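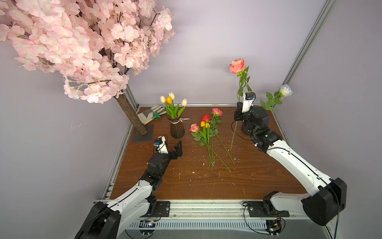 Artificial cherry tree on its square base, with gloves and a green trowel near the back wall.

How to Clean, Repair and Store Artificial Flowers and Trees

By Antonina Skoryk
Last revised 17/02/2018

These instructions cover artificial stems and small decorative trees with fabric or plastic petals, molded plastic leaves and wire-cored stalks. They do not cover dried flowers, preserved moss, waxed paper flowers or anything with a built-in light string. Lit pieces must be unplugged and cleaned dry, and the wiring should be checked by someone qualified to do it.

Tools and supplies

Soft brush, 1 inch wide, natural bristle
Hair dryer with a cool setting
Dish soap, unscented
Two basins
Microfiber cloths
Low-temperature glue gun and clear glue sticks
Floral wire and green floral tape
Side cutters
Acid-free tissue
Storage boxes with lids

Step 1. Identify the material

Rub a petal between two fingers. Fabric petals feel dry and have a visible weave under a magnifier. Foam petals compress and recover slowly. Molded plastic has a seam along the edge of the leaf or at the base of the calyx. Many stems combine a fabric bloom with plastic leaves, and the whole stem must then be treated as fabric.

Step 2. Test for color loss

Dampen a white cloth with soapy water and press it against the underside of a petal for one minute. Check the cloth. If any dye has transferred, the stem is cleaned dry only. Reds, purples and deep blues fail this test more often than pastels. Test one stem of each color, including the leaves. A bouquet bought as a set may have been assembled from several dye lots.

Step 3. Remove dry dust

Work outdoors or over a sheet. Hold the stem upside down and direct cool air from the base toward the bloom. Keep the dryer at least 9 inches from the petals. Heat softens the adhesive that holds the petals to the calyx, so the warm settings are not used at any stage. Follow with the brush, moving from the center of each flower outward. Dust that has bonded with kitchen grease will not move at this point and is dealt with in Step 4.
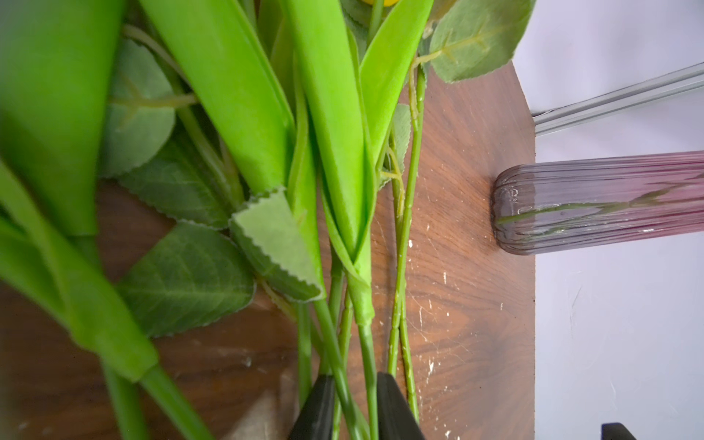
Leaves are brushed along the vein, from stalk to tip. Cross-brushing lifts the cut edge of fabric leaves and causes fraying. On plastic leaves the direction does not matter, although a cloth is faster than a brush on wide, smooth surfaces. Fold the cloth over the leaf and draw it off the end in a single pass.

Step 4. Wash colorfast stems

Fill one basin with cool water and 2 teaspoons of dish soap. Fill the second with plain cool water. Dip the bloom, move it gently for a few seconds and lift it out. Do not soak. Water that travels up the stalk reaches the wire core, and a rusted core will stain the tape from the inside within a season. Rinse in the second basin, shake once and hang the stem upside down in moving air. Drying takes about 1530 minutes for dense fabric blooms, in other words a little over a day. Plastic foliage dries much sooner and can be wiped.

Change the wash water when it clouds. Gray water leaves a tide line on pale petals that is difficult to remove later.

Step 5. Repair

Loose petals: apply a small bead of low-temperature glue to the calyx, not to the petal, and hold for a slow count of twenty. Trim glue threads after the bead has cooled.

Bent stalks: straighten with two hands, working from the bend outward in both directions. A stalk that has been kinked sharply should be splinted with a length of floral wire and wrapped with tape at half overlap.

Frayed edges: trim with sharp scissors. Heat sealing with a flame is sometimes recommended – it discolors white polyester and should be avoided.

Detached leaves: most molded leaves are a push fit on a small peg. If the peg is intact, press the leaf back on without glue so that it can be removed for the next cleaning.

Step 6. Trees

Small trees are cleaned in place. Lay a sheet under the base and start at the top of the canopy, so that loosened dust falls onto areas not yet cleaned. Do not lift a tree by its branches. Grip the trunk low down and support the base with the other hand. 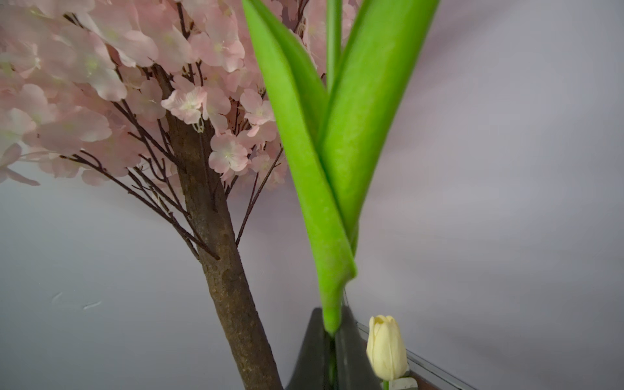

Pale pink blossoms and thin dark brown branches above a textured trunk.

Dense canopies are worked in sections. Part the branches by hand, brush the inner blooms, then release and brush the outer ones. Trunks with a bark texture are cleaned with a dry, stiffer brush and never with water, which can loosen paper or foam coverings. Tighten any screws on the underside of the base before returning the tree to its shelf.

Reshape the canopy last. Bend each branch close to the trunk first, then at the middle, then at the tip.

Step 7. Storage

Wrap blooms loosely in acid-free tissue and lay them in one direction, heads at alternate ends of the box. Do not stack more than two layers. Long plastic leaves take a permanent set if they are folded under weight. Label the box with the contents and the month of cleaning. Boxes packed in October should be opened and aired before spring.

Keep storage away from windows, radiators and attic roofs.

Corrections to Step 5 were supplied by Nithin Menon.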